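Toy fish gets thrown out of the hand when the fingers close (Pladora, Tirnora hand)

Posted in Simulation and Control

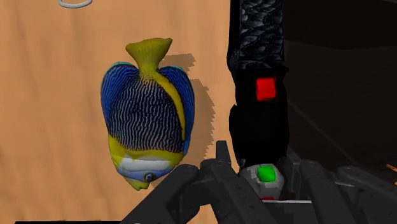
Hand camera view in the sim, with the fish nose down by the left finger.

I have a pick and place setup in Pladora with a Tirnora hand on a black arm. The job is to pick up toys one at a time and set them in a bin. There are 6 objects in the set and five of them are fine. The sixth is the striped angelfish from the Sleiman toy pack, and it fails more often than it works.

The approach is normal. The fingers start to close, and then at some point the fish shoots out sideways or straight up, fast enough that it leaves the table. Sometimes it ends up inside a finger for a few steps first. I ran 958 attempts overnight with random start poses and 563 of them ended with the fish out of the workspace. A block or a ball with the same script almost never does this.

What I have tried so far:

Lowered the closing speed by half. A few less failures, same behavior.
Raised the friction on the fingertips. No change that I could measure.
Changed the fish's starting angle. Nose down, on its side and belly down all fail, nose down maybe a bit more.
Reinstalled the toy pack in case a file was bad.

The joint readings look normal until the moment of contact, then the finger torques spike to the limit and the log fills with contact warnings. I don't get an error that stops the run.

I would like to fix this in the sim before the script goes on the real arm at our shop. We have a booking for it on Thursday. Is this the fish model, the hand model, or my grip settings?

hedge_and_bench

Reply from quietservo

I had something close to this with a different object from the same pack, and it was the collision shape. What gets drawn and what the physics engine uses for contact are two separate shapes. You can't tell anything about the second one from the camera view. Turn on the collision overlay and look at the fish again.

In my copy the pack came with one convex hull for each toy. With a block or a ball that is a good fit. With a fish that has a narrow stalk before the tail and fins that stick out, the hull fills in all the gaps, so the hand touches it well before it reaches the fish you see. If your grasp planner takes its finger targets from the visual mesh, it tells the fingers to close to a point inside the solid hull. The solver then has to push the two apart and the lightest thing in the scene goes flying.

I would do it in this order:

1. Turn on the overlay and check whether the hull fills the space around the tail stalk.
2. Split the fish into several convex pieces. Body, tail and fins as separate pieces was enough for mine.
3. Point the planner at the same collision pieces, so both agree on where the surface is.
4. Check the mass. One of my toys had no mass entered and Pladora gave it a default that was far too small.
5. Put a torque limit on the closing move, well under the joint limit, and stop closing once contact is steady.

Do number 5 even if the others fix it. Your log says the fingers went to full torque on contact. In the sim that costs you a fish. On the real hand it can strip a finger joint or catch someone who is reaching in to move the toy.

I would also move the Thursday booking. If you can't, run the real arm at reduced speed with the guard closed and someone at the stop button, and leave the fish out of the set.

Reply from marl_ee

Your shadow is all jagged, so I would turn the graphics settings up first. Could be the computer can't keep up. Mine ran badly until I got a better card.

Reply from hedside_bench2

The shadow has to do with the shadow map resolution. It doesn't touch the contact solver, and I wouldn't spend time on it.

I agree with quietservo about the hull. One thing to add is the physics time step. We run the Tirnora hand at Hedside and the default step was too long for thin parts. A finger could be outside the fin on one step and well inside it on the next. Try 2 milliseconds with the original closing speed, and save the contact depth to the log. If the depth jumps on the first contact step, the time step is part of it. If it grows slowly while the fingers keep pushing, look at the targets and the torque limit instead.

Change one thing per batch and keep the same random seeds.

Update from hedge_and_bench

The overlay showed one hull around the whole fish, and the mass field was blank. I split it into pieces, entered a mass from the kitchen scale and set the torque limit. In a short batch the fish stayed on the table every time, although it still slips when the fingers land on the tail. I haven't tried the shorter time step yet. The real arm is moved to the following week.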